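The study area was the shore path at Korletey, a narrow asphalt route with open water on one side and rough pasture on the other. The group, consisting of Ngaio Halliday, Jahangir Cassim and Kamonchanok Saengthong, was asked to assess whether the path is wide enough for shared use by walkers and cyclists, and how its edges hold up through the wetter months.

## 2. Site conditions

Fieldwork took place in August over a surveyed length of 200 m. The path is bordered by grass on both sides. On the water side, a green bank slopes gently down and away from the asphalt - the only buffer between users and the shore. On the other side the field is rougher, with patches of green and brownish grass.
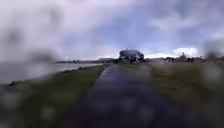 ## 3. Method

Width was measured with a tape at fixed stations, and edge condition was graded on the four-point scale supplied by our supervisor, Gebremedhin Araya. Stations where grass had grown over the asphalt were measured twice, with and without the overgrowth.

## 4. Findings

Overgrowth reduced the usable width by almost 60 cm at the narrowest station. Edge cracking was more frequent on the water side. The group recommends that the grass be cut back to the original edge, and that the bank be inspected again before any resurfacing is priced.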